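Section 4: Sorting soft toys into trays

This section covers the Plisley tray set when used for plush stock. For rigid toys and boxed items see Section 5. Read 4.1 before unpacking any stock.

4.1 Preparing the table

1. Clear the tabletop of all stock from the previous session. Wipe it with a dry cloth. Do not use spray polish, which transfers to pale plush.

2. Place two trays on the table with a clear gap between them. The gap must be wide enough to lay down the longest toy in the batch.

3. Turn each tray so that its long sides run away from you. Check that it sits flat and does not rock.

4. Empty the stock bag on to the table beside the trays. Do not tip the bag directly into a tray.

5. Separate toys that are hooked together by their hang tags. Lay long-bodied animals on their sides.

Note: The trays are supplied nested. If two trays will not separate, hold the lower one down by its rim and twist the upper one. Do not lever them apart with a tool.
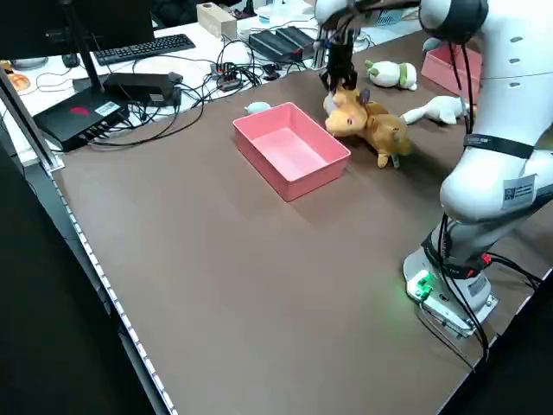
Caution: Keep power leads and drinks off the sorting table. A separate desk or shelf should be used for the stock computer.

4.2 Assigning the trays

Decide what each tray is for before the first toy goes in. The recommended arrangement for a mixed batch is as follows.

Tray A: coloured animals (orange, brown, yellow).
Tray B: white and cream toys, including vegetables and birds.
Table: anything awaiting a decision.

Tray B is kept for pale stock so that loose dark fibres do not settle on it. If the batch contains no dark plush, both trays may be used for either group. Record the arrangement on the Grondel stock sheet, line 9, before continuing.

4.3 Filling

1. Start with round toys. Set them at one end of the tray, face up.

2. Add birds and other toys with projecting parts. Lower them body first and guide the beak in last. A beak pressed against the tray wall will take a crease within 26 hours and may not recover. 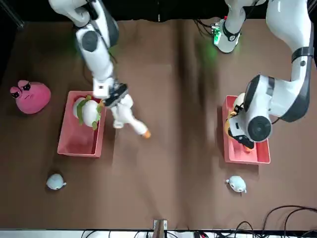 3. Fold leaves, wings and long limbs inwards over the body. Do not tuck them under it.

4. Place one large animal on top if required. It must be stable when the tray is nudged.

5. Leave hang tags attached and lying outwards where they can be read.

Note: The load limit for a single tray is 800 g. Weigh the empty tray first and subtract its weight from the reading.

4.4 Checking the fill height

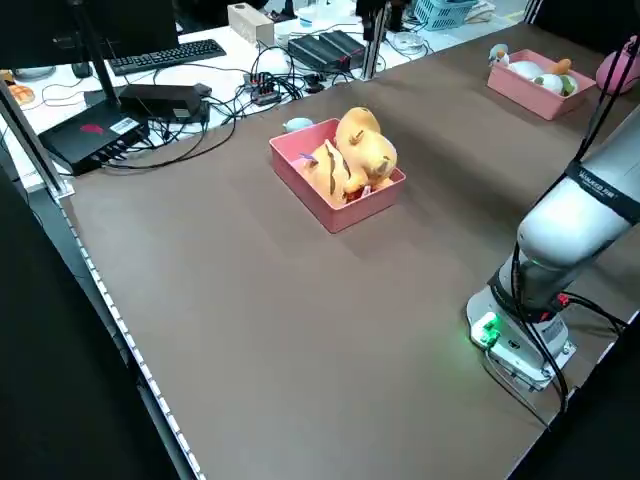
Fill height is judged against the rim of the tray. For stacking or storage under a lid, no part of any toy may stand above the rim. For open display or for carrying a short distance by hand, overfill is permitted, and a bulky toy such as the striped orange one may rise above the rim as it does here. Do not place a second tray on an overfilled one. If a lid is needed later, remove the topmost toy and return it to the table.

4.5 Toys left on the table

1. Check the space beside and behind each tray. Small pale blue and white toys are easily overlooked there.

2. Stand upright any toy with a flat base. Lay the others down, clear of the tray walls.

3. Compare each remaining toy with the assignments in 4.2. If it belongs to neither group, leave it where it is until both trays have been checked. 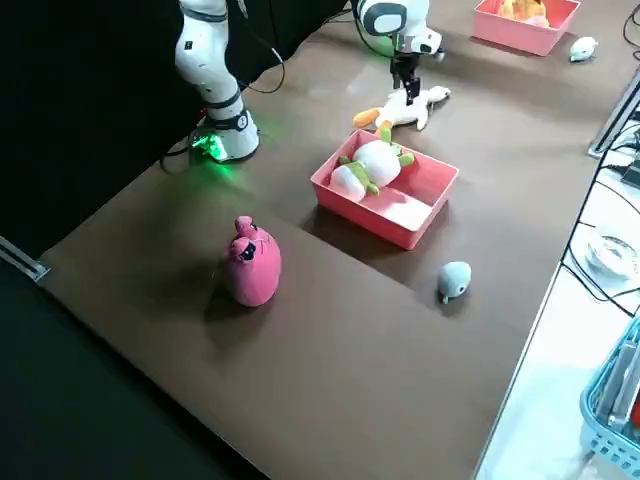

4. Bag the unassigned toys together and label the bag "Hold". Do not add them to whichever tray has room.

5. Enter the hold bag on the stock sheet under code 698.

4.6 Storage

Lidded trays may be stored on Quintanilla shelving or any flat shelf of sufficient depth. Keep them out of direct sunlight, as the orange and pink fabrics fade first. Air the stock each April with the lids removed.

Replacement lids and trays are ordered through Skirisau. Quote the moulding number from the underside of the tray. Queries about this section should be addressed to Malte Lenz, Product Documentation.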